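Home | Blog | About | Archive | Say hello

An Afternoon With the Arms at Willano

Posted in: Days Out

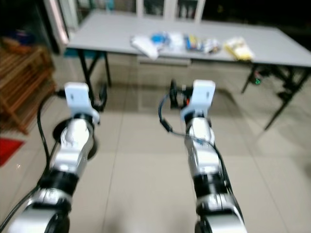
Both arms heading for the folding table at the Willano open day.

I went to see robots on a Tuesday in February, which tells you how my social life is going. Willano holds an open day once a year in a building out past the Flindmont bus garage, and this year I had no excuse left. It was 23 minutes on the bus and then a walk through a parking lot designed by someone who hates shoes.

I'm not sure what I expected. A stage, maybe. Dry ice. What I got was a tiled floor, a glass-fronted cabinet and a folding table of the kind my aunt brings out at Thanksgiving for the cousins she likes least. On the table were groceries and bits of packaging in a loose row, with something white flopping over the near edge like it had given up. And pointed at all this were two very shiny silver arms that probably cost more than my house.

I liked that a lot, to be fair. If a machine is ever going to help me at home, it had better get used to bad furniture.

Our guide was Ladan Heydari, who runs the demos and has the patience of someone who has heard every Terminator joke. (I made one. She waited for it to be over.) The project is called Sestavness, and the idea is simple enough to fit on a napkin: two arms, one table, put the stuff away. She told us they had done 481 runs since the fall. A man behind me asked how many went well and she said, "Define well." I would like that on a mug.

Then they started it up. I'd stopped chewing my free cookie by this point. The arms came forward together, side by side, cables looping along behind them, and I'll admit the first few seconds got me. They move faster than I'd pictured. Then they got to the table and slowed right down, and we all stood there watching a robot think about a package.

It thought for a long time. A kid asked if it was broken. Ladan said no, it was being careful, and the kid gave her the look I give the dentist.

When it did close on something there was a small cheer, and I'm sorry to report that I was in it. The second pickup got a smaller cheer. By the fourth we were all experts, muttering about the angle.

The white floppy thing was the villain of the afternoon. Anything soft is hard, Ladan said, and hard things are easy, and then she heard herself and moved on to the next slide. They're aiming for 100 clean runs in a row. She wouldn't say what the record was, only that it was "a number."

I asked whether it could do a fitted sheet. She laughed for longer than I thought the question deserved.

Coffee was from Khosravi, the bakery on the corner, and it was the best thing in the building that didn't need a power supply. I had two cups and a second cookie and missed my bus home.

When I got in, my own groceries were still on the counter from the night before. I stood in front of them for a while, being careful.

Recent posts

The Great Gutter Incident
33 Jars and No Lids
I Tried to Like Kayaking
What the Bus Driver Said About My Hat

Contact | Copyright, all rights reserved | Back to top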